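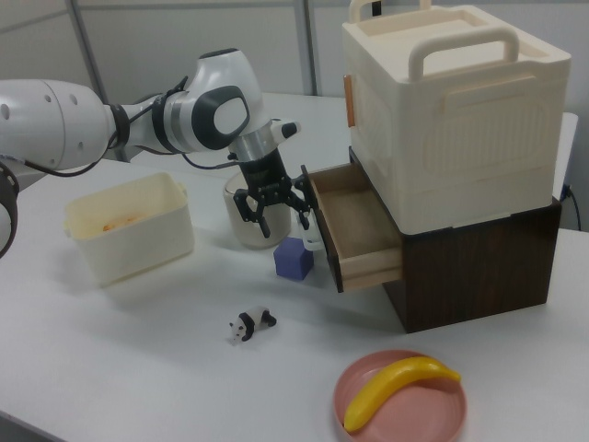

Questions I get about small-stuff tidying

Last updated February 27, 2020

Hi, I'm Soledad Whitlock, and I write the Skerkuver newsletter on sorting out the little things in your house. I get a lot of the same emails, so I've put my answers on one page.

Where do I even start?
With one tabletop. Clear a spot, set out a tub, a jar and something with a drawer, and work through whatever's lying there. I did my whole craft corner in Brurley that way and it took me 2 evenings (okay, long evenings).

Tub, jar or drawer – how do you choose?
I go by how often I reach for a thing. Every day goes in an open tub with low sides. Little bits that roll go in a jar. Everything else gets a drawer, and I try very hard not to have a second junk drawer. I have failed at this before!

Do I need a matching set?
Please don't buy one on my account. Mine is a total mix, and I like it that way. A little wooden cabinet with a drawer looks fine next to a plain plastic container.

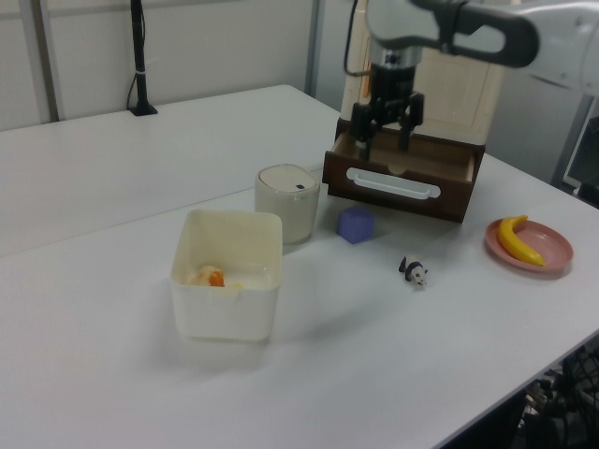 If mismatched stuff really bugs you, keep to two or three colors. White and cream with a bit of wood is pretty hard to mess up.

What about play food and toy animals?
Play food gets its own container, no lid, down where kids can reach. Animals can live in a drawer, but leave one or two favorites out or you'll be opening that drawer all day long. Loose blocks go wherever the other blocks are, even if there's only one of them left.

My drawer sticks. Help?
Take it out, wipe the runners and rub them with a plain candle. Worked on my old Lauritsen dresser, which I'd pretty much given up on.

Will you come to my house?
I'd love to, but only if you're near Drirville, and I'm booked until March. A visit is $114 and runs 4 hours. Bring snacks.

Can I see old newsletters?
Yes, all of them are in the archive. Use the search box, it's a long list.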